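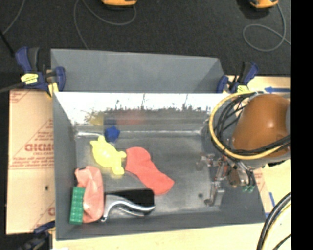
Figure 3. The clearing task in the grey bin, with the arm over the right-hand side and the gripper empty.

4. What we did with the bin, and what it did to us

I should say up front that I came to this project as the person who was meant to write the report. Our course puts students in teams of four, and at the first meeting Marijke Aerts asked who liked writing, and I put my hand up (a mistake, or the best thing I did all year, depending on the week). By the second Thursday I was picking toys up off the workshop floor with everybody else.

The task is simple to explain. A mixed pile of things goes into the bin, and the arm has to take them out one at a time. We called our program Mora. It looks at the pile, picks a spot to grab, has a go, and then looks again. There is no list of objects in it and we never told it what a brick is. We wanted to know how far you could get with a program that only cares about shape and height, and whether soft things would spoil it.

4.1 Choosing the objects

We argued about this much longer than we argued about the code! Lambrechts, the team we shared bench time with, used wooden blocks all the way through and got lovely tidy numbers. We wanted a pile that looked more like the bottom of a toy box, so we went for a mix: a green toy building brick, a yellow toy animal, a flat red cloth-like thing, and so on. Figure 3 shows six objects, all over in the left and middle of the bin, with clear floor between them and the gripper. Each run started with a fresh pile, and the rule was that whoever tipped the objects in wasn't allowed to tidy them afterwards. I broke this rule once and the run was thrown out.

4.2 Fixing the bin down

Our early runs are not reported, and I'd like to explain why, as it cost us most of April. The bin moved. It moved by tiny amounts, a nudge here and there when the fingers met a wall, and Mora went on believing it was where it had been that morning. We blamed the camera, then the code, then each other. In the end we put bar clamps on it (the blue and black ones in the figure) and the odd misses near the walls mostly went away. If you are starting a project like this one, clamp everything first.

The other thing I would change is the back wall. It is shiny, and you can see colours from the pile showing up in it as blurry patches. Mora sometimes took a patch like that for an object and reached for it, which was funny the first time. We talked about covering the wall with matt paper but by then we had half our runs done and didn't want to mix two set-ups, so we left it alone and made the program ignore anything beyond a line drawn just in front of the wall. That fixed the false grabs but it also meant that an object lying hard up against the back could be missed. I still think paper would have been better.

4.3 Runs and results

We did 33 runs in the end, each with a limit of 60 tries. A run counted as a success when the bin was empty before the limit was reached. I won't repeat the table here, but the short version is that the hard objects came out happily in almost any order and the soft ones decided how long a run took. A flat piece lying on the floor of the bin gives the fingers very little to close on. Mora would touch it, shift it a bit, lift away with nothing, and then choose nearly the same spot again, because from its point of view nothing much had changed.

Our fix was a small memory. After three failed tries in one place, the program has to look somewhere else, even if it likes that place best. It is a crude rule and Marijke told us so, but it got us out of the worst loops. The Wostetti method from our lectures does something cleverer with the same idea and we ran out of time to try it.

We also found that pushing helped. Sometimes a failed grab bunched the cloth up, and the next grab got it by the fold. We hadn't planned for that at all, and it is what the team at Zastthorpe want to build on next year, with a proper push as its own move. I've passed them our notes and the objects, minus one brick that is probably still under the bench.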